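Section 7: Winding and Storing Your Wire Spools

By now you've got the Pralaris rack bolted down and you're probably itching to load it. Hold off for a few minutes and sort out your spools first. I skipped this part when I set up my own bench in May and spent a whole evening picking knots out of hookup wire.

What you'll want on the bench

A spool with both flanges in good shape, your wire, some low-tack tape, a pair of flush cutters, and a shallow tray for the offcuts. I like a tray with a raised edge, because the little snippets love to travel.

Winding the wire

1. Check the flanges. Run a fingertip around both rims and feel for nicks. A rough spot will scrape the insulation every time wire comes off.

2. Tape down the starting end. Lay it flat against the core, tight up against one flange, with one short piece of tape.

3. Wind from one flange to the other and back again, keeping each turn snug beside the last one. Go slow on the first layer (it's the one that decides how the rest will sit).

4. Stop while there's still some rim showing. I leave 13 mm on the big spools, and the wire stays put even when I knock one over.

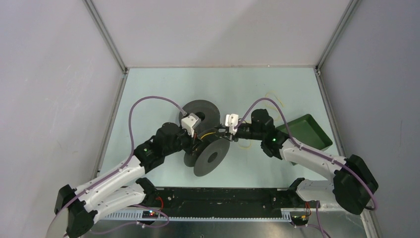
5. Secure the loose end before you let go of anything! Tuck it under the last two turns or tape it to the inside of a flange. Thin wire is springy and will unwind itself in a heartbeat.

6. Trim the tail with the flush cutters and drop the scrap in the tray.

Note: The Pralaris rod fits any spool with a center hole of 65 mm or less. If yours is on the small side, use the Hagedorn sleeve from the parts bag – it slides in from the front flange and stops with a click.

Caution: Don't pick up a full spool by one flange. They're usually only pressed or glued onto the core, and I've had one pop off on me. Hold both sides.

A word on color: Đạt Chu, who tested the early racks with me, keeps all his yellow on the bottom rod and swears by it. I just go by thickness, thinnest on top. Pick whatever you'll stick with.

Once your spools are wound, slide them onto the rods and move on to Section 8, where we'll set the drag so they don't spin freely when you pull.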